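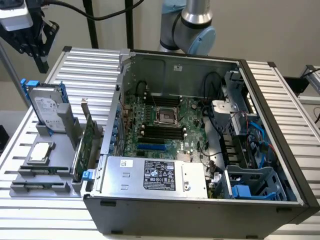 **Pre-show inspection, Tremness main room**
Show: Voltell, with Shen supporting
Checked by: Asnakech Assefa
Walked round with: Deming Meng, for the tour
Date: September 16, 2021
Licensed capacity: 336 standing. Sold at time of check: 243.

Key: OK / FIX (before doors) / NOTE (can wait, but not for ever)

## 1. Ways in and out

- [x] Front doors open fully and stay open. **OK**
- [ ] Left-hand fire exit clear. **FIX.** Two flight cases and a rolled-up rug. I was told the rug was "only resting". It can rest in the van.
- [x] Right-hand fire exit clear. **OK**
- [x] Exit signs lit. **OK**, including the one over the bar that has sulked since spring.
- [x] Push bars work from inside. **OK**
- [ ] Yard gate unlocked. **FIX.** Padlocked. The key was in the pocket of a coat, and the coat was in another building. Deming has sent someone for the coat.

## 2. Stage

- [x] Deck level, legs locked, no gaps. **OK**
- [ ] White tape on front edge. **FIX.** Worn away in the middle, where singers stand.
- [x] Steps stage left have a handrail. **OK**
- [ ] Steps stage right have a handrail. **FIX.** There is a handrail. It's leaning on the wall next to the steps.
- [x] Drum riser brakes on. **OK**
- [ ] Drinks kept off the amps. **NOTE.** Empty shelf provided at knee height. Three cups on the bass amp during soundcheck, all of them denied by the whole of Shen.

## 3. Power and cables

- [x] Test labels in date on house gear. **OK**
- [ ] Test labels in date on tour gear. **FIX.** One extension lead has no label at all and a plug held together by what I'd call optimism. Taken out of use and handed to Deming, who said it had sentimental value.
- [x] Cable ramps across the walkway to the mixing desk. **OK**
- [ ] Long cable drum fully unwound. **FIX.** It's a 100 metre drum with most of it still on the drum, feeding the lighting. Unwind it or swap it for a shorter one.
- [x] Trip switch tested. **OK.** Whole stage went dark, as it should. The keyboard player would like it known that he was in the middle of something.

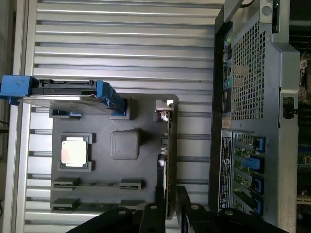

*Hard drive in its blue carrier at the top of the grey board, with the square processor further down.*

## 4. Things above people's heads

- [x] Safety bonds on every lamp. **OK**
- [x] Truss bolts marked and checked. **OK**
- [ ] Mirror ball. **NOTE.** Bond fine, motor noisy. It now turns only one way and then thinks about it. Please stay off the switch tonight.
- [ ] Voltell backdrop flame certificate seen. **FIX.** Deming has a photo of it on his phone, taken at an angle from which it could be a restaurant menu. Needs a readable copy by doors. Without one the backdrop stays in its bag.

## 5. Smoke, noise and other effects

- [x] Haze machine placed away from exits. **OK**
- [x] Confetti. **OK**, there is none. It was on the rider and then it was off the rider.
- [ ] Noise limit at the back fence agreed. **NOTE.** The limit is 69 dB. Shen were under it. Voltell have asked whether the meter could be stood somewhere else. The meter will be standing where it always stands.
- [x] Earplugs at the bar. **OK**
- [ ] Strobe warning on both doors. **FIX.** One poster up, one still in the printer.

## 6. People

- [x] Door staff briefed and badges on show. **OK**
- [x] First aid kit sealed and in date. **OK**
- [ ] Barrier fixed at front of stage. **FIX.** Last section on the right isn't pinned to its neighbour. The singer was asked if he plans to climb on it. He said he never plans anything. Pin it as though the answer was yes.
- [x] Guest list at the door. **OK**, though it's longer than the bar menu. Guests go on the clicker like everybody else.
- [x] Water available free at the bar. **OK**

## Recheck before doors

- Left-hand exit: clear. Rug gone.
- Yard gate: open, coat recovered.
- Stage tape: done, a bit wavy.
- Right-hand handrail: bolted on.
- Unlabelled lead: in Deming's bag, where it stays.
- Cable drum: swapped.
- Strobe poster: up, upside down, then up again.
- Barrier: pinned, I shook it myself.
- Backdrop: readable certificate arrived by email and is fine. Backdrop may hang.

Doors may open. Mirror ball motor and the amp shelf carried over to the October sheet – Eltent are in that month and they bring their own cups.

Signed: A. Assefa
Seen by: D. Meng ("under protest re: lead")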